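Lonthorpe Workshop — bench users' meeting, August

Held in the back room, 4:15 start, a little late getting going, kettle
Present: five from Lonthorpe, two from Erkcombe on the phone (line dropped once, they dialed back in)
Apologies: none received

1. Last minutes
Read quickly. One correction, the shelf order was for the paint corner, it was not for the hall. Otherwise agreed.

2. Leftover actions
Light over the sink — done.
Spare key to Erkcombe — sent, they say it arrived.
Label maker — still missing. Last seen by the drill press. Anyone who has it please just put it back in the drawer, no questions.
Sawdust bags — not ordered. Carried over.

3. Storage
Long one, this. The tall shelves by the door are full and stuff is going on the floor again. Erkcombe have the same trouble. Agreed that anything without a name and a month on it by the next meeting goes to the free table. Offcuts under a foot go straight in the scrap barrel, no keeping them "for later". Some argument over whether that covers hardwood. Settled: hardwood gets its own crate, when the crate is full it's full.

Saragih quote for the new shelving came in at 2,000 delivered. Feeling in the room was that's a lot. Lonthorpe would rather have two short units than the one long run, because the long one blocks the window. Ask Saragih to requote on that basis, and without the doors. Doors only get left open anyhow.

Paint: half-empty cans to be combined where the color matches. Dried-out ones to go. Need to check where the county takes them now, the old drop-off has moved.

4. Clamps and small tools
Clamps keep walking. The list on the wall says what should be on the rack and what's there doesn't match it. Erkcombe have a few of ours, will bring them over with the next van run, and we've got their long bar clamps, which should go back the same day.

Proposal to buy a fresh lot of spring clamps from Harkis, up to 300. Agreed. Want the same size as now, not the little ones, the little ones slip. Also a couple of tape rolls while we're ordering. Masking tape has been leaving glue on the boards if it stays down over a weekend so painter's tape only from here on for anything marking a position. Whoever puts tape down pulls it up when the job is over.

Drill bits. Same complaint as last time, blunt ones going back in the case. There is a tin for blunt ones. Use the tin.

The square with the bent end has been thrown out. Please measure something with the new one before deciding it's wrong.

5. Cleaning
Rota didn't work in the summer, people away. Suggestion to go back to everyone doing their own bench for the last quarter hour, plus one big clean a month. Agreed for a trial until the next meeting.

Floor by the lathe is slippery again. Mat has gone missing from there, thought to be under the coats. Action: look under the coats.

Wiping down: rags with finish on them are to be laid flat outside to dry, never balled up in the trash. This has been said before. Will be printed large and put over the trash can.

Question from Erkcombe about the sink trap. Plaster has been going down it. Please don't, bucket is right there. Lonthorpe will clear the trap this time but after that whoever blocks it unblocks it.

6. Opening hours
Evening slot stays as it is. Request for an earlier morning start, 7:30 instead of 8:30. Neighbors have been fine about noise so far and the meeting didn't want to push it. Compromise — open at 7:30 for hand work and layout, no machine saws before 9:00. Sign for the saw to be made.

7. Open day
Erkcombe want to do one jointly. Lonthorpe in favor if it's at their place, parking here is hopeless. Ideas: painted block table for kids, sharpening demo, plant stands for sale. Block table well liked. Blocks could be cut from whatever is in the offcuts crate, sanded, edges knocked off. Thirteen sets was the number suggested, enough if they get shared. Colors to be decided, somebody will want to bring their own paint and the answer is no, it has to be the water-based.

No date picked. Erkcombe to come back with a couple of options.

8. Anything else
Coffee money is short. Put something in the jar.
Radio volume. Turn it down when someone is on the phone, that's all.
First aid box is out of the big bandages, add to the Harkis order if they carry them, otherwsie drugstore.
Chairs are to be stacked after meetings, including this one.

Actions
Requote from Saragih, two short units, no doors — Lonthorpe
Clamp and tape order to Harkis — Lonthorpe
Bar clamps back to Erkcombe, ours collected — next van run
Paint drop-off, find out where — Lonthorpe
Rag sign, saw sign — Lonthorpe
Open day options — Erkcombe
Sink trap — Lonthorpe, this once
Sawdust bags (carried over, again)
Mat. Coats.

Next meeting same time next month, back room. Closed 5:40. One item got missed off the list and was taken standing up at the door, so it goes in below.

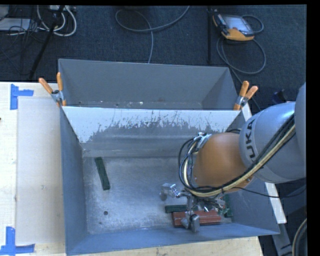
9. Bench layout (late item)
Keep it as it is until the new clamps come, then look again. Main worry was the metal bin shifting on the table and whether it ought to be screwed down. Most against screws, nobody wants holes in that top. Orange spring clamps stay on for now, two to each of the upper corners, and please don't borrow them for glue-ups however short the rack is. Blue tape corners by the white board stay down too, treat those as a job still in progress. Slanted panel at the back of the bin is a mess of dark splatters and streaks, so it goes on the list for the first big clean, try warm water and a soft brush befor anything stronger. The green and reddish-brown blocks don't go in the offcuts crate. Layout back on the agenda next month, higher up this time.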